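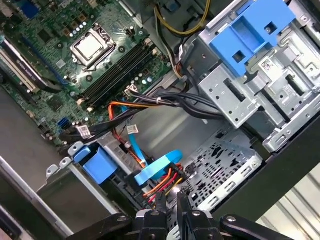
How to submit a short film to a streaming platform

Most small streaming services take short films directly from the people who made them, without a distributor in between. The steps are much the same everywhere, although the forms look different. I have used the open submissions page at Mudero as the main model because it is the one most first-time directors ask me about.

Before you start

Check that you hold the rights to everything in the film. This covers the script, the music, any archive clips and the signed releases from your cast. If you used a song under a festival licence, read it again. Festival licences often leave out streaming, and you may have to pay for an extension or replace the track.

Fatima Adebisi had to re-score the closing scene of her horror short, Flemdale, for this reason. It took her most of October.

Preparing the files

1. Export a master at the resolution you shot in. Do not upscale.
2. Make a clean version with no burnt-in subtitles.
3. Save subtitles as a separate file, one for each language. If the film is not in English, have someone other than the translator read the English version through.
4. Prepare a poster in both upright and wide shapes. Keep the title away from the edges.
5. Write a synopsis of no more than 40 words, and a longer one that gives away the ending. Acquisitions staff want the second one.

Name the files with the film title first, then the type of file, then the language. Leave out words like "final" and "new".

Filling in the form

The territory question causes the most trouble. If you tick "worldwide, exclusive", you can't sell the film anywhere else until the term runs out. For a first film I would choose a single country or region and a term of 2 years. Kuo-hua Chung gave Hsueh a domestic licence only and was free to place the same film abroad later that year.

For genre, pick one. An omnibus or anthology should be entered as a single title, with the segments and their directors listed in the notes box.

After you submit

Expect an automatic reply, then a long wait. Send one polite follow-up after six weeks. If they make an offer, ask whether the fee is flat or paid per view, and whether there is a minimum. A flat fee of £1,000 may be better than a share of viewing that never adds up to much.

Keep a copy of the signed agreement and put the end date in your calendar. Some contracts renew themselves unless you write to cancel.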